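Chapter 3
Folding and Storing Clothes

Murray Turcotte ran the linen room of a guesthouse in Dakport for 20 years. New staff there spent their first morning on shirts and nothing else. He wanted them to learn how cloth behaves before they went near the sheets and tablecloths.

Most of us fold clothes wherever there is space, and at home that usually means the bed. A bed is wide enough to open out both sleeves of a shirt, but it gives under the hand. Smooth the garment from the chest outward and check the collar and hem before making the first fold.

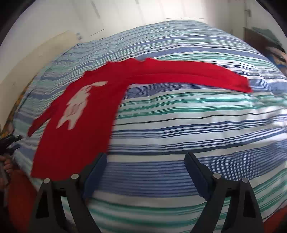
Long sleeves cause the most trouble. If they are folded in at different angles, one side of the stack ends up thicker than the other — and the pile leans. Printed shirts are usually folded with the print facing out, so they can be told apart in a drawer.

This chapter covers shirts first, then trousers, then bedding. Section 3.1 sets out the basic fold used in the Hirnau course. Read it through once, then try it with a shirt of your own.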